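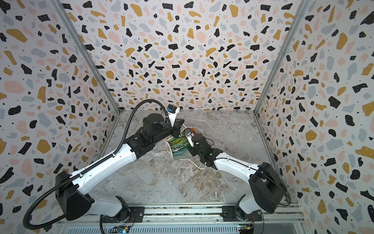

Week 5 notes. Can machines do the chores yet?

Typed up quickly after the Saturday session, so gaps. Slides are on the Kadley page as usual. Bring these to the seminar, you'll need the grading table near the end.

Question for the week: if a job takes a person no thought at all, why does it still take a machine so much? We stick to one job all the way through. Packing small sweets and snacks into a carrier bag. Shops do it, parents do it before a party, warehouses do it all night long.

## Where we left off

Last week was machines that work already. Dishwasher, washing machine, bottling line. Common thread: the job was changed to suit the machine. A dishwasher doesn't wash up like a person does. It's a box with hot water thrown about in it, and *you* do the fiddly part, loading and unloading. Same on a bottling line. Bottles arrive upright, same spacing, same size, all day.

So two ways of automating anything:

- change the job until a simple machine can do it
- build a machine that can do the job as it stands

This week is the second one. Much harder, much younger. Keep the first in mind all the same, it comes back and usually wins on price.

## The job, written out

Exercise from the lecture. Write down how you put a bag of sweets in a carrier bag. Most people wrote one line. Then we pulled it apart:

1. Find the sweets. Among other stuff, some of it shiny, some on its side.
2. Decide where to hold them. Corner? Seam? Middle?
3. Close the hand enough to lift, and stop there.
4. Notice whether you've got it.
5. Find the opening of the carrier. Open it if it's shut.
6. Get the sweets over the opening without knocking the carrier flat.
7. Let go.
8. Look. Did it go in?

Steps 4 and 8 were missing from nearly every list. People don't notice themselves checking. A machine with no check carries on happily with an empty hand, lowers nothing into the bag, goes back for the next one. Counts it as done too, if nobody has told it otherwise.

Step 5 is the one that hurts. More below.

## Soft packets

A mug is the same mug whichever way up it is. A pillow-shaped sweet bag isn't. Pick it up by one end and the sweets slide to the other, the shape changes, the weight has moved. Any plan made from the first look is already a bit out of date.

Things that make packets awkward:

- crinkly wrap throws back light in bright patches, so the camera sees edges which aren't edges
- printed artwork has shapes in it. A picture of a cherry has a nice round outline and is completely flat
- the name is often sideways or folded out of view, so reading it is unreliable
- the crimped strip at each end is thin and stiff, lovely to pinch, but it can lie flat against the table where fingers can't get under it
- two packets touching can look like one

Where to pinch? Three answers came up. The middle is safest for weight, but it's fat and it squashes. The end seam is easy to hold but the load hangs and swings. A corner is quick, and drops most often. Plattner (the set book, ch. 12) is good on this. Read the section on flexible packs, skip the maths unless you like it.

Close-up view matters a lot at this stage. A camera over the bench can say where the packet is. It's much worse at saying whether the fingertips are either side of it, as the hand itself gets in the way. Put a small camera at the wrist and you see the last few centimetres properly. You lose everything else though, the view fills up with packet.

A packet of Fox's Mint Blossom, held low down, from the wrist:

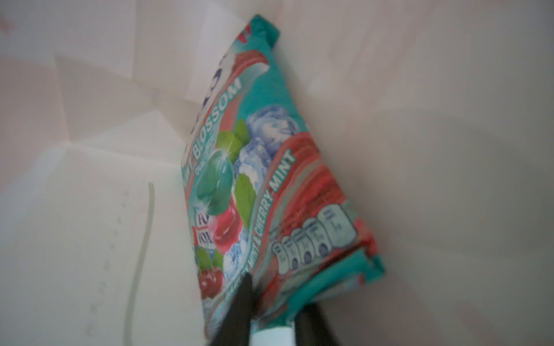 ## What the close view tells you and what it doesn't

Try this in pairs. Look at the wrist view and write two lists, what you're sure of and what you're guessing.

Sure of: pinched at the lower end, between two black fingers. One finger covers part of the printing, including the start of "PEPPERMINT". The packet is well over on a slant. Picture is a bit smeared.

Guessing, or should be:

- how heavy it is
- how hard the fingers are pressing
- whether it's slipping
- whether the next moment is a lift, a drop or a nudge

All four matter to whoever, or whatever, has to choose the next move. A person gets the first three from the skin and doesn't need to look. Plenty of grippers get the pressing force only, worked out from how hard the motor is pulling, and that's a rough number at best.

Blur is worth a note too. If you only trust sharp pictures you have to stop moving to look. Stop, look, move, stop, look. Safe and painfully slow. If you learn to use smeared ones you can keep going. Most of the newer systems just train on the smeared ones along with the rest.

## The bag

Back to step 5. Carrier bags and paper gift bags.

A paper bag standing open and empty is about the easiest container there is, wide mouth, straight sides. Same bag lying down is a different problem altogether. The mouth is closed or nearly, front and back stuck together. To open it you have to separate two thin sheets, which people do by rubbing thumb against finger. Two stiff fingertips can't rub. So you get other tricks:

- pull one handle up and let the weight of the bag do the rest
- pin the bag with one hand, push the edge with the other
- blow air in (packing lines do exactly this, back to changing the job)
- have a person open all the bags first

The last one sounds like cheating. Most working sites do something close to it, and the person doing it rarely appears in the cost sums. Look for them in the case study.

Two arms help here. One holds, one acts. They bring their own trouble: they can hit each other, they block each other's view, and somebody has to decide who goes first. Handing a thing from one to the other is harder than it looks, for a moment both have it and if either one moves early the packet gets tugged about. People let go when they *feel* the other person has it. See step 4 again.

## Looking at a whole workspace

Before any reaching, do the stock-take. What's out, what's in the way, what's reachable by which arm, what's lying over. Beginners (and beginner systems) go straight for the nearest object. Sometimes right. Often the nearest thing is the bag you're meant to be filling.

Colour on its own won't save you either. Busy walls and a veined floor give you patches of nearly every colour a wrapper might be. Plain background is easier, but kitchens and shop counters aren't plain, and a system that's only ever seen plain white falls over the first time it meets a flowery tablecloth.

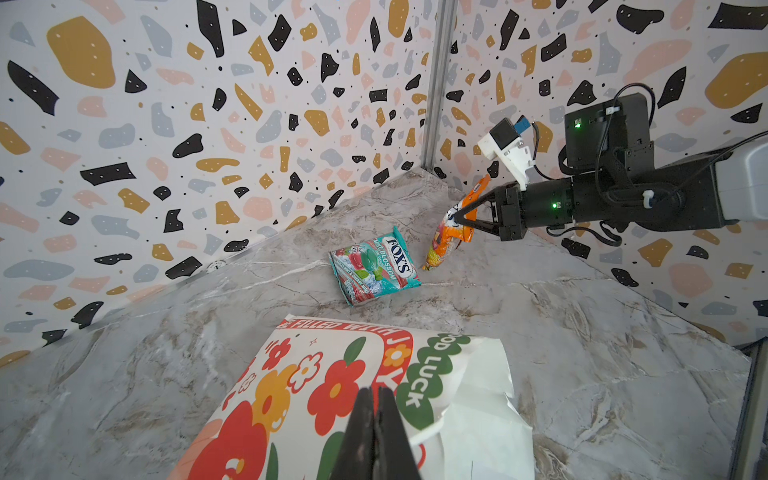 *Fig. 3. One wrapper held upright, one packet still on the floor, paper bag creased in the foreground.*

Questions to have a go at before the seminar:

- Which of the two snacks would you take first, and why? (No right answer. I want the reason.)
- The printed bag says "FILLED WITH JOY". Would reading that help a machine work out what it's for? Would it mislead it?
- The fingers at the bottom are closed together. List three different things that arm could sensibly do next.
- What would you need to see to be certain the orange wrapper is firmly held?

## Case study: Fisus gift counter

Short version, full handout is seperate. Fisus packs small gift bags for shops, Kadley site, a few regular fillings and a lot of one-offs. They tried a two-arm cell called Sosik in May.

What they did well: wrote the job down first, all of it, including who fetches the empties. Picked a narrow range of packets. Kept the old bench going alongside.

What they found, in order of annoyance:

1. Opening bags. Gave up, a packer opens them and stands them up.
2. Packets landing half in, leaning on the handle. Counted as success by the machine until someone changed the check at the end.
3. New wrappers. Sweet firms change their designs for the holidays, same packet inside, and the finding step got worse overnight.
4. Clearing up after a drop. A dropped packet under the rail meant stopping the cell.

Figures from the trial, learn these: 190 bags tried, 12 needed a person to step in, 5 were spoiled altogether. The 5 are counted inside the 12.

Is that good? Work it out yourselves, but think what a step-in costs. If a packer has to stay within reach all shift for the sake of those 12, you haven't freed up a packer. If one packer can look after several cells, different sum. And the opened bags aren't in those figures at all, every one was opened by hand. That's the catch and half of last year's essays missed it.

## So, can they do it?

My rough grading, argue with it:

| Part of the job | Where we are |
|---|---|
| Finding a known packet | Good |
| Finding a packet never seen before | Fair, getting better fast |
| Picking up a soft packet | Fair to good |
| Passing it between two arms | Fair |
| Opening a bag lying down | Poor |
| Dropping into an open bag | Good |
| Knowing it went wrong | Poor to fair |
| Sorting it out afterwards | Poor |

Look at the bottom two rows. A demo can get away with not having them. A shop can't, and nor can a home, where the thing that went wrong might be under the sofa with the dog.

Home is harder than shop floor generally. On a shop floor you can say: only these packets, only this table, lights on. At home the table has post on it. Also nobody pays by the bag at home, so a slow machine may be fine there if it's left alone in the evening. Speed matters less, mess matters far more.

## Words you should know

**Cell** – the arms plus the walls, floor and rails round them. The whole fenced bit.

**Grasp** – where and how the thing is held. "Pinch" is one sort.

**Step-in** – a person has to do something. Always ask if it's being counted.

**Regrasp** – put it down or pass it over, take hold again somewhere better.

**Wrist camera** – rides on the hand. Close view, narrow view.

## For next time

Read Plattner ch. 12, and the Fisus handout if you haven't got round to it.

Choose a chore you did yourself this week and write it out in steps, as we did with the sweets. Aim for more steps than feels sensible. Mark the ones where you check something. Mark the ones where you change your mind half way. Then put a grade from the table next to each.

Folding is allowed, but last year everyone did folding and I got very tired of T-shirts. Emptying a shopping bag is a nice one. Changing a duvet cover if you're feeling brave.

One side of A4, 2 at most, handwriting fine if its readable. Seminar starts at ten past, room is on the Kadley page.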